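Split rings, springs and the drawer of doom

So it's Tuesday night and I've finally tackled the hardware drawer. You know the one. Ours has followed us through 2 moves and I don't think anybody had seen the bottom of it since Drimcombe, where we had that tiny galley kitchen and everything that didn't have a home went in there.

I dumped the whole lot into a big mixing bowl first (picture hooks, dead batteries, keys to who knows what) and then started pulling out the metal bits. The plan was to sort by what a thing does, and I stuck to that for maybe ten minutes. Then I found the key rings and got distracted – I love a good split ring! The little ones are perfect for zipper pulls, and I'm forever losing the pull on my gray jacket.

The springs are harder. I have no clue what most of them came out of, and I still can't throw one away. A big coiled one is exactly the kind of thing you need the day after trash pickup. 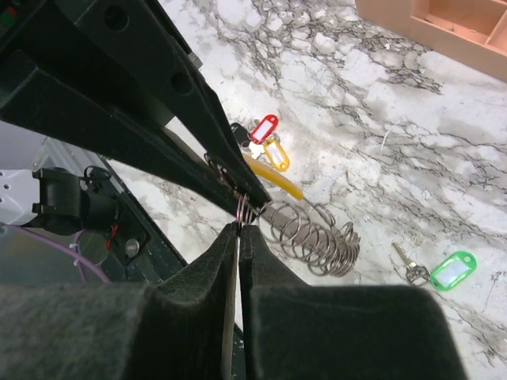

Where it's all going

I had an old Amov tackle box in the garage with those little dividers you can slide around, and it's just right for this. Split rings go in the front row, springs in the long slot at the back, screws wherever they fit. I bought a pack of 100 sticky labels for it and have used four so far, one of which says "???".

The keys are still unsorted. One has a tag that says 3520 and I'm pretty sure it's for the storage unit we gave up, but I'm going to try it in the shed padlock before I toss it.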